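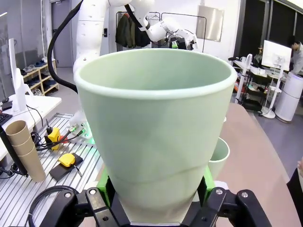 Zwei hellgrüne Becher, der größere vorne

Protokoll der Mitgliederversammlung, Gartenverein Heltstead e. V.
Datum: 27. Mai 2018
Ort: Vereinsraum
Protokoll: Kwame Mensah

TOP 1 Begrüßung und Tagesordnung
Die Vorsitzende Frau Dimitriou eröffnet die Sitzung und stellt fest, dass die Einladung rechtzeitig verschickt wurde. Die Tagesordnung wird ohne Änderung angenommen. Das Protokoll der letzten Versammlung wird genehmigt, mit einer Korrektur: Unter TOP 4 muss es „Pachtgrenze“ heißen und nicht „Pachtende“.

TOP 2 Wasserleitung am Nordweg
Herr Astov berichtet über den Zustand der Leitung. Das alte Stück zwischen dem Tor und dem Kompostplatz ist an zwei Stellen undicht. Es müssen 40 Meter Rohr ersetzt werden. Das Angebot der Firma Zuvell beträgt 2.000 Euro, darin ist der Aushub nicht enthalten. Wenn die Mitglieder selber graben, spart der Verein nach der Rechnung von Herrn Astov fast 600 Euro. Es wird gefragt, ob man die Arbeit bis zum Herbst verschieben kann. Herr Astov rät davon ab, weil im Sommer der Druck in den hinteren Parzellen schon jetzt zu niedrig ist.
Beschluss: Das Angebot wird angenommen. Der Aushub erfolgt in Eigenleistung im Juni. Eine Liste zum Eintragen hängt am Schaukasten. Der Beschluss ist mit einer Gegenstimme gefasst. 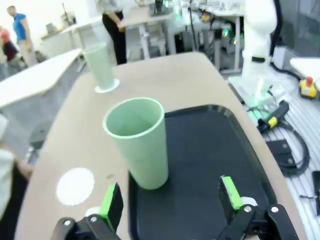

Während der Arbeiten bleibt das Wasser am Nordweg tagsüber abgestellt. Die betroffenen Pächter werden vorher schriftlich informiert und können am Hahn beim Tor Wasser holen.

TOP 3 Heckenhöhe
Es gab mehrere Beschwerden über zu hohe Hecken am Mittelweg. Die Vorsitzende erinnert an die Gartenordnung. Während der Brutzeit sind nur leichte Pflegeschnitte erlaubt – auf Nester ist vorher zu achten. Ein Antrag, die erlaubte Höhe zu ändern, wurde nach längerer Diskussion zurückgezogen.

TOP 4 Sommerfest
Für Getränke und Grillkohle werden 300 Euro bewilligt. Geschirr soll jeder von zu Hause mitbringen. Die Frage der Musik ist noch offen und wird im Vorstand besprochen.

TOP 5 Verschiedenes
Der Schlüssel vom Geräteschuppen fehlt wieder. Wer ihn hat, soll ihn bitte bei Frau Dimitriou abgeben. Die Schubkarre mit dem kaputten Rad wird nicht mehr repariert.

Für die Richtigkeit: Kwame Mensah

Weitere Dokumente
Gartenordnung, aktuelle Fassung
Merkblatt Kompost und Grünschnitt
Protokoll der Vorstandssitzung
Formular Parzellenwechsel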